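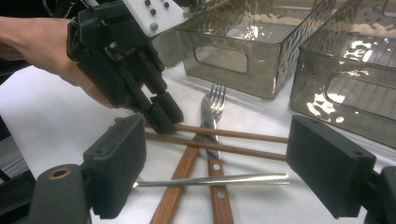
2 min read

Call for participants: sorting and tidying sessions at Vedness

Can a machine clear up after dinner yet? Our answer at Vedness is no, or not at a speed anyone would put up with. Forks, knives and chopsticks that cross over each other are still hard. A person picks out the top one without thinking. Our software often goes for the wrong one, or takes hold of two.

We are looking for adults to work through everyday chores with hand-held grippers so that we can compare how people do them. Tasks include separating mixed utensils, filling baskets, folding dish towels and restocking a small store shelf. We have over 900 recorded attempts at the utensil task and need more from people who are new to it.

What you will do

You will come to our workshop in Owen for two sessions of three hours each, with a break in each one. Idris Morris will show you how to hold and close the grippers, and you can practice until you are comfortable. Most of the work is done standing at a table. Chairs are available – tell us ahead of time if you want one.

Who can apply

You must be 18 or older and able to use both hands for light work. Left-handed people are very welcome. No technical background is needed. People who have worked in kitchens, laundries or stores are of particular interest, as we will ask what you think a machine could take over and what it could not.

Payment

You will be paid for both sessions, including breaks, at the end of the second. Parking is free behind the Lovodari building.

How to apply

Write to Dzintra Kairys at the Vedness front desk with your name, the hours you are free and any job experience you would like us to know about. Sessions start in April. Morning places begin at 9 a.m. and afternoon places at 1 p.m.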